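OK so I finally have time to write up the wagon story. Thread, and it's a long one!

1. I grew up in the back of a station wagon. Green, fake wood on the sides, rear seat that faced backward so my sister and I could make faces at whoever was behind us on Route 9. I've wanted one just like it since the day my parents traded it in.

2. Looked for years. Lots of rust, lots of "ran when parked," one that had been turned into a chicken coop (the chickens were still using it). Then in December a listing popped up over in Plamville. One family, always garaged, $2,612. I called before I'd even read to the bottom.

3. The seller was Stela Dinu and it had been her dad's car. She had his notebook with every fill-up and every oil change in it, in pencil. He wrote down the weather too! I sat at her kitchen table reading it for an hour and she kept refilling my coffee.

4. What was good: the body, the glass, the tailgate that drops down OR swings open, and the rear-facing seat. I may have yelled when I saw the seat.

5. What was not so good: brakes, all the hoses, the gas tank, and a headliner hanging down like a bedsheet. The radio only gets one station and it's farm prices. I love it.

6. Drove it home on a trailer, 1,016 miles there and back, with my brother-in-law and way too much beef jerky. We stopped for gas in Kokby and it took us 40 minutes to leave because everybody there had a wagon story. One guy learned to drive in his. One lady's family took theirs to the Grand Canyon with 9 people in it. Nine!! 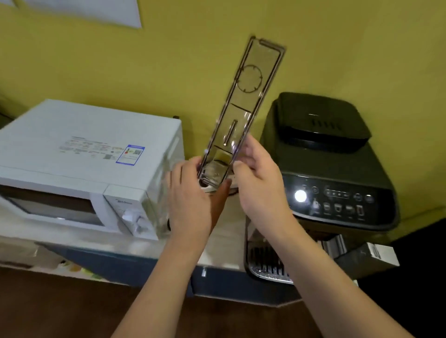
Kitchen, this week.

7. Work so far. New brake lines front to back, new wheel cylinders, new hoses. I bent the lines myself and wasted a good bit of tubing learning how. The long one down the frame rail took me 11 tries and I'm prouder of it than of anything I did in school.

8. The gas tank went to Yung-ching Tang, who runs a little radiator and tank shop behind the feed store. He boiled it out, fixed two pinholes and handed me a coffee can full of the stuff that had been inside. I kept the can.

9. First start was last Saturd - no wait, it was the night before that, I couldn't sleep so I went out at midnight. Cranked and cranked, coughed once, and then it just caught and settled into this lumpy, happy idle. My neighbor's porch light came on. He walked over in his bathrobe and stood there grinning with me.

10. Still to do: headliner, tires, the window in the tailgate (goes down fine, comes up when it feels like it), and the fake wood on the passenger side where the sun got to it. If anybody has done the wood vinyl at home, please tell me how you kept the bubbles out. I've read six different ways to do it and they all disagree.

11. Stela asked for a picture when it's on the road. I'm going to do better and drive it back over to Plamville in the spring so she can ride in it. She already called the backward seat.

12. More when the headliner shows up. Go call that number on the old car you keep looking at!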